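Subject: Re: [money-at-home] Joint account or separate accounts for shared costs?
From: Raghda Abou Jaoude
To: money-at-home list

Dear Caradog, dear all,

Thank you for the question. I was waiting a few evenings to see if somebody with more experience would reply, but I think our case is close to yours, so I will try. I keep your text in so that the others can follow.

> Caradog Samuel wrote:
>
> My partner and I moved in together in February and we are still splitting
> everything by sending each other small transfers. It is a mess. Last month
> there were so many of them that neither of us could say who owed what.
> She would like a joint account for bills and food. I am a bit nervous, as I
> had an overdraft some years ago and I don't want it to cause her trouble.
> We also don't earn the same. Do people here split half and half, or by
> income? And what do you do about things that are partly shared, like a
> phone contract or the car?
>
> Caradog

We have had a joint account for 5 years, my husband Imad and I, and before this we did exactly the same as you with the small transfers. I will answer in the order of your questions.

## The old overdraft

Please ask the bank before you open anything. In most cases, when two people open a joint account, their credit records become linked, and a lender who looks at one of you may also look at the other. If your overdraft is paid and closed, maybe it has little effect, but I would want to see it on paper. You can both order your credit reports and read them together at the table. We did it, and we found an old address on mine which was wrong. It took two letters to correct it.

You should also know that each of you can normally spend all the money in the account, and if it goes below zero the bank can ask either of you for the whole amount. For this reason we refused the overdraft on the joint account when it was offered. If a payment fails, we get a message and we move money the same day.

## Half and half, or by income

We tried half and half in the first year and it was not good for me, as I worked part time. After rent and food I had almost nothing left, and Imad did not notice because I did not tell him. Now we pay by income. We add the two salaries, look what part of the total each one brings, and pay the same part of the shared costs. At the moment I pay 700 a month and he pays more. When one salary changes, we calculate again.

Maysoun Mahasneh wrote on this list last winter that she and her husband pay everything into one account and take out equal pocket money. I respect it, but I like to have my own account and buy a present without it being on the statement.

## What we count as shared

It helped us to write a list and keep it very short. Ours is:

- Rent, council tax, electricity, gas and water.
- Internet, but each pays his own phone. We argued about this one, and separate phones won.
- Food and everything for the kitchen, also the oil and spices, which cost more than I believed before I saw them in one place. Meals outside are not included.
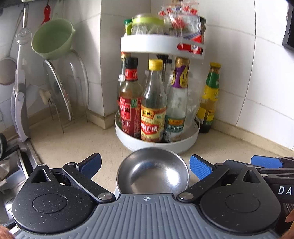
- Home insurance, paid once a year. It was 129 at the last renewal, and we put a small part aside each month so that it does not surprise us.
- The car: insurance and tax are shared, fuel is paid by the person who drives. This is not perfect. If you drive to work every day and she does not, you may prefer to keep the whole car separate.

## Practical things

Put the standing orders one or two days after payday, and the bills a few days after that. We had them on the same day in the beginning and one bill was returned.

Keep a little extra in the account. We leave one week of food money there and don't touch it.

For the list of spending I use a simple spreadsheet. Hussam Abu Hammour uses an app called Pradeck and was satisfied with it, but I have not tried it, so please ask him and not me.

One more question back to you: is the rent contract in both names? If it is only in yours, I would speak about this first, before the account. The two of you may have different ideas about what her payments are for, and it is easier to discuss now.

I hope it is useful, and please excuse the long message. If somebody knows more about how the credit link is removed when an account is closed, I would also be glad to read it.

Kind regards,
Raghda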